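Tedine word list

3433 household words with their plain meanings, one per line, tab between word and meaning. Last changed 2 November 2021.

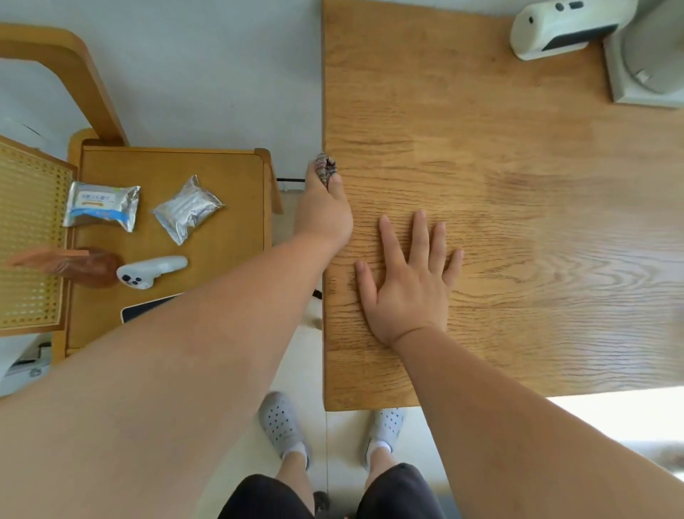 Daiane Araújo asks whether regional words could have a column of their own. They will from September — for now they carry an "r" after the meaning.

Words under four letters are kept in a separate file, short.txt.
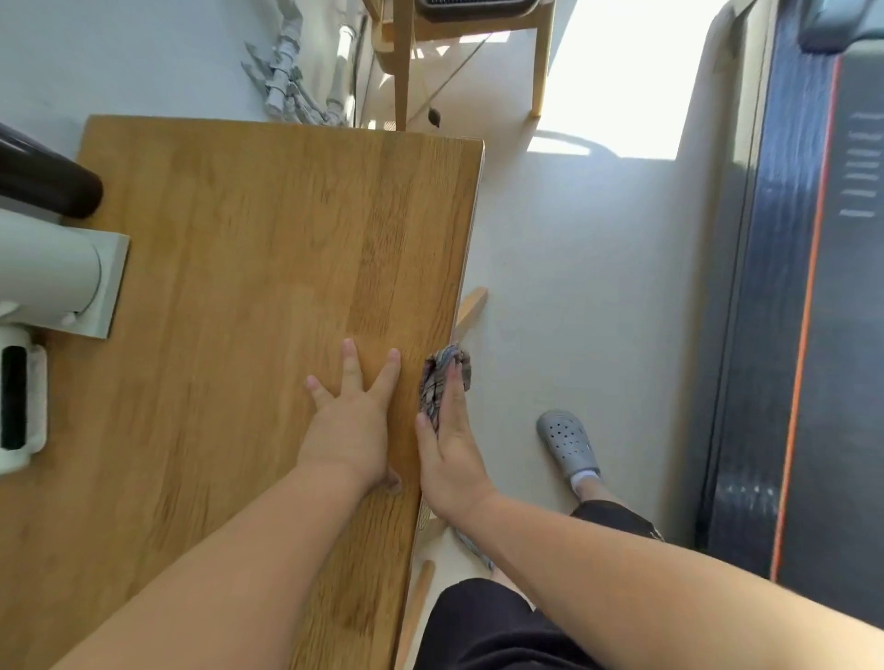 Spelling is British throughout. Send corrections to the Cirnora list, with the line number.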